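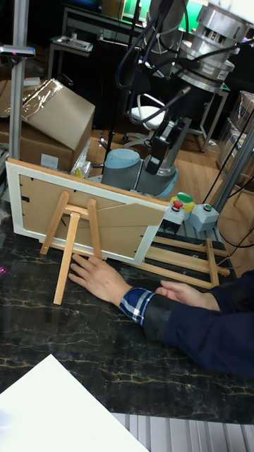 A white frame seen from the back, with its wooden stand.

Opinion > Family & Home

October 6, 2024
By Maribeth Pascual

My aunt, Leonora Rivera, left 367 photographs in a dresser drawer. Nine of them have names on the back. I have spent most of the time since June trying to put names to the others, and I want to make a dull request: write on your pictures.

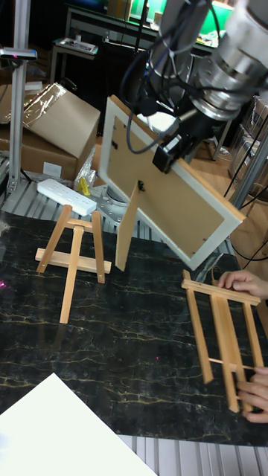 The oldest one I can date is from 1934, and only because someone penciled the year in a corner. It shows a man beside a truck. My mother thinks he is a cousin. Her brother thinks he is the man who sold them the truck. Either could be right, and the people who knew are gone.

Phones have not fixed this. My own has 389 pictures from one trip, and the date stamp on each is correct to the second. It does not say who the woman in the green coat is. I already had to ask.

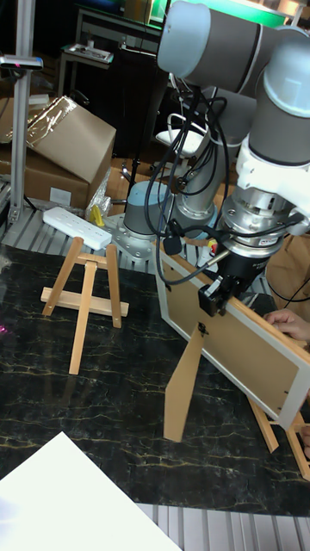
Cardboard backing on a tabletop-size frame.

Some people say a label spoils a picture, or that the family will always remember. Wayne Lockwood, my neighbor, told me he would sooner leave his children the stories. Fine, but stories change hands badly. A full name, a place and a year take less than a minute with a soft pencil.

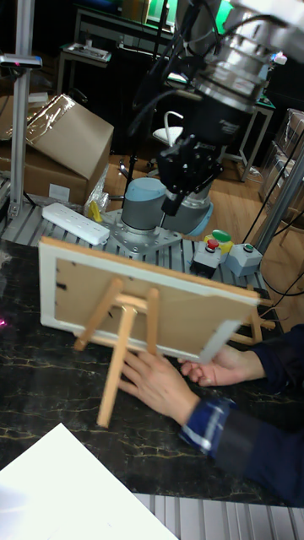 I don't think every picture deserves to be kept, either. I threw out 129 of my aunt's – blurred beaches, mostly, and the same parade over and over. I felt bad for an evening. The ones I kept now have what I know written on them, with a question mark where I'm guessing. The man with the truck has two.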